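Drandel Water Sports Center

From the Bimura guide to inland and coastal recreation

The Drandel Water Sports Center is an outdoor activity center on the north shore of Lake Drandel. It offers courses in dinghy sailing, kayaking, paddleboarding and raft building, mostly to school groups and families. The center is best known for its claim to be "the oldest sailing school on the lake," a claim that depends a good deal on what is meant by a school.

History

The usual account, repeated in the center's own brochures, is that sailing lessons began on the site when a group of local boat owners started teaching children in borrowed dinghies. There is no record of this in the lake authority's mooring books, which list only rowboats and a work barge at the north shore during the period in question. The first firm evidence of organized teaching is a printed price list, undated, which offers "instruction by arrangement" and gives the address of a boatyard that stood next to the present slipway. Whether a boatyard that gave lessons on request counts as a sailing school is a matter of taste. The rival Bimura Sailing Club, on the opposite shore, has long argued that it does not.

The site passed to its present operator, the Flonura Trust, after the boatyard closed. The trust replaced the old sheds with a single building that holds changing rooms, a classroom and a drying room. A second floor with bunk rooms was announced at the same time and still appears on some maps. It has not been built.

Activities

Courses run from May until the fall. The standard beginner sailing course takes 4 days and ends with a short race around the inner buoys. Paddleboarding, added later, now appears to bring in more bookings than sailing, though the center does not publish separate figures and its statements on the point have varied from one season to the next.

Raft building is the usual choice for school visits. Groups are given barrels, poles and rope and are asked to cross a marked stretch of shallow water. The center describes the exercise as a proven way to build leadership. The proof is not given, and the only study it has cited is a questionnaire filled out by pupils on the bus home. Teachers who return year after year tend to give plainer reasons, chiefly that it is cheap and fills an afternoon.

The center also runs a winter program of indoor classes in knots, chart reading and basic weather. These are lightly attended, and in two recent winters the program was dropped before the new year.

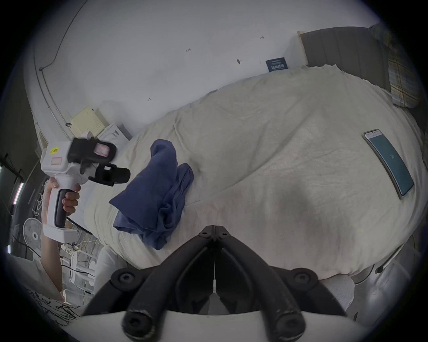 Two hand-held grippers, the one at left held by its black handle.

Awards and recognition

Drandel has made much of its success in the Mohammadi Leisure Awards, a regional contest decided by public vote. It has won the prize for best family activity 3 times, and the wins are listed on its signs, its vans and the front page of its website.

The value of the award has been questioned. Votes are cast online, and until a change in the rules a person could vote again from a different email address. The category is also small. In one of the winning years only two other entries were listed, one of them a miniature golf course that had closed before voting ended. The organizers have said that the contest measures "how much people care" about a business, and have never claimed that it measures the quality of teaching. The center's publicity does not always keep the two apart, and a brochure issued after the most recent win described the center as "officially the best," a phrase that was later removed.

It is fair to add that Drandel's safety inspections, which are carried out by the lake authority and receive far less publicity, have been consistently good. The inspection reports praise the rescue boat cover and the record keeping. They are dull reading, but they are a better guide to the place than the trophies.

Visitor numbers

The trust has stated that the center welcomes "thousands" of visitors a year. Its annual return to the lake authority gives a lower figure for people who completed a course: nearly 300 in the latest season for which a return is available. The gap may be explained by the café and the public slipway, since anyone who passes through the gate seems to be counted as a visitor. The trust has not said how the larger figure is reached.

Fleet and facilities

The fleet consists of 13 training dinghies, along with kayaks, paddleboards and two powered rescue boats. Several of the dinghies are of an older design that has gone out of production, and spare parts are taken from retired hulls kept behind the building. Parking is limited in summer. The bus stop marked "Drandel Water Sports" is a fifteen-minute walk from the gate, uphill on the way back.

See also

Bimura Sailing Club
Lake Drandel – moorings and access
Mohammadi Leisure Awards

Entry last revised October 2024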